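Budget the Table Before the Arm

Most equipment requests for a first robot program arrive with one large line and a handful of small ones. The large line is the manipulator. The small ones are labeled "misc." and cover everything the manipulator will touch, stand beside or draw current from. I have reviewed enough of these requests to think the proportions are wrong, and that the error is made at the planning stage, well before anyone calls a vendor.

Take the request Po-yen Tam put together for the Gronora tableware project. The task was to set and clear places in a small dining room. The first draft gave the gripper, the mount and the controller a page each. Furniture, props and power shared one line of $317. The reviewers asked for a cheaper gripper. Nobody questioned the $317, and that was the number most likely to fail.

Table work is sensitive to the table. Height, edge thickness, surface pattern and stiffness all enter the problem. A folding frame moves more under load than a fixed one, and a veined top gives a vision system more to sort out than a plain one. Thin, shiny flatware is hard to localize and hard to pick up from a flat surface. If the site where the machine will work has such things, the test area needs them too, and needs them in duplicate.
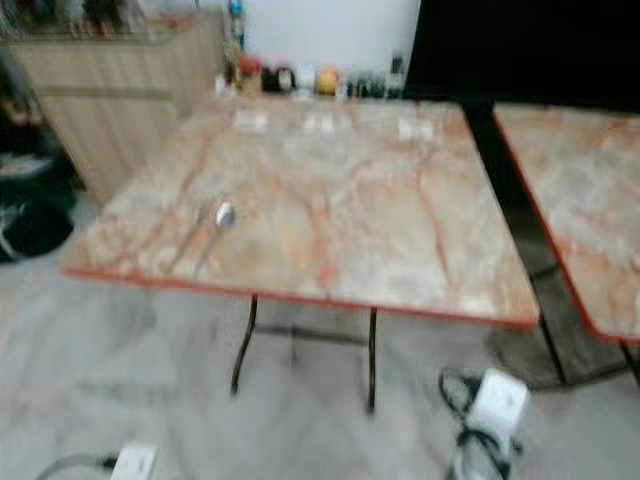
Duplicates are where the misc. line breaks first. One table supports one task at a time. A second table of the same model lets a crew reset one station while the other runs, and it keeps the data comparable when the first gets damaged. Tam's revised request listed matching tables, spare spoons and forks, and a standing order for small consumables. The new figure was $1036, still minor next to the arm, and it removed the most common cause of idle hours in the plan.

Power is the second weak point. Planners add up wattage and stop. They should also count outlets, adapters and cable runs, and put a price on floor routing. A strip on the floor is acceptable for a week of setup. For a longer program, buy cable covers or an overhead drop, and buy them in the same order as the tables so that the layout is settled once.

Noel Manalastas, who ran purchasing at Brullden, objects to all of this on the grounds that small items can be bought as needed. He is right about the price and wrong about the delay. At Khumalo, where I worked on a sorting cell, a replacement tabletop went through the same approval path as a motor drive. The form had been written in 1986 and had one threshold. We waited from August into the fall for a part any furniture store carried.

My preference is a separate line called "work surface and power," held by the project lead, with a ceiling of $3000 and no approval needed below it. Props come out of it. So do table legs, extension cords and whatever a household or a cafe would keep on its counter. The ceiling can be argued. The separation should not be.

There is a cost to this. A protected line tends to get spent — usually in the last month, and usually on things no test requires. Fandine handled that by letting unspent money roll into the next period, and I would copy the rule. It takes one sentence in the budget notes, and the finance office will want it in writing before the first order goes out.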